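Kevell @ around 110 hours played. A thread, mostly complaints, about the ranked points system and why I don't believe what I'm told about it.

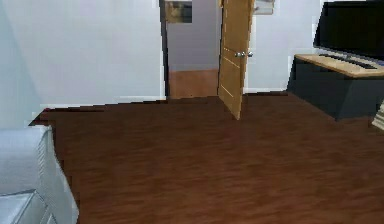
Kevell's a five-a-side arena game, if you've missed it. You pick a class, you fight over the wells, you get a number at the end. The number goes up if you win and down if you lose, and then there's a second number called Form which is meant to say how well you played. It's the second one I've got a problem with.

2/ Every guide I've read says the same thing. "Keep your Form above the average for your tier and you'll climb." Fine. Where does the average come from? The guides copy it off each other. I followed the links back through four of them and ended up at a forum post with no source at all.

3/ My rating when I started paying attention was 2,409. The guides would have you believe that somebody with my Form ought to be well above that. Either I'm the unluckiest player on the server (possible) or Form doesn't measure what people say it does (my money's here).

4/ What goes into Form, going by the in-game help: damage, healing, wells held, deaths. The help page doesn't say how much each one counts. It doesn't say whether your class is taken into account either. You'd think that would matter, given that one class can't heal and another can barely do anything else.

5/ So I tried it. Played a run of matches as Warden doing nothing but standing on the well. Dull as ditchwater. Form went up. Played a run as Warden where I left the well to help in fights. We won more. Form went down. Make of that what you will, I know it's a small sample and I know I'm grumpy.

6/ Someone's going to say "well, holding the well is the Warden's job". Is it, though? If the other team has given up on your well and all of them are in the middle beating up your healer, you're guarding a patch of floor. The score says well done. Your healer says something else in chat.

7/ Then there's Famidgate, the stats site everyone swears by. You put your name in and it tells you your "true rating". Mine came out as 3,866. Lovely. Flattering. I don't believe a word of it.

8/ For one thing, I put in a mate's name, and he got told he was better than his rank as well. And his brother. And a bloke we'd just beaten who spent the match stuck behind a pillar. If every name I try comes back underrated, I start to wonder who all these people are losing to.

9/ For another, the button under your true rating is an advert for coaching. I'm not saying those two facts are connected. I'm saying they're on the same page, very close together.

10/ The best thing I've read on any of this is a long post by Dénes Szénási, who plays healer and clearly has more patience than me. His argument is that Form is only any use for comparing yourself with yourself, same class, same map, and even then only over a long stretch. I can just about live with that.

11/ He does lose me when he gets on to maps. He reckons the Kuruc map gives everyone lower Form because of the long walk back after you die. Could be. Could also be that people pick daft classes on Kuruc because they've seen a video. I'd want to see it split by class before I nodded along.

12/ On the other side you've got Benedikt Bauerfeind, who makes the videos. His line is that good players have high Form on any map with any team, end of story. He shows his own matches as proof. He picks which matches. I'd look brilliant too if I got to pick.

13/ Worth saying he IS good. I've played against him once and got flattened. I just don't think it follows that his explanation of why he's good is right. Plenty of people can ride a bike and would make a mess of telling you how.

14/ What about teammates? This is the bit where sceptics like me are meant to blame the team, so I'll try to be fair. Your team changes every match and you don't. Over enough matches that ought to wash out. My question is how many is enough, and every answer I've had to that was a guess said in a firm voice.

15/ And most of us don't play under steady conditions anyway. I play late, tired, usually after work. The Virkora patch in December changed how long wells take to turn and nobody's old numbers mean the same thing since. Yet the guides still quote the same average they did before it. Same figure, same wording, new date at the top.

16/ Things I do look at now. Whether I died with my big ability unused. Whether I was near anyone when it happened. Whether I went back to the same fight straight after and died again (yes, often). None of these are on the score screen. You have to watch the replay, and watching your own replays is horrible.

17/ Has it made me better? Don't know. I've won a few more lately, but I've also stopped playing when I'm cross, so it could easily be that. I'm not going to write a guide about it.

18/ A few people have asked what Form they should be aiming for as a new player. I haven't got a number for you. Learn one class, turn off the Form display in the settings (it's under Match Summary, second tab) and see if you miss it.

19/ If anyone has proper figures for Form by class since the Virkora patch, with where they came from, send them over. Screenshots of your true rating will be ignored.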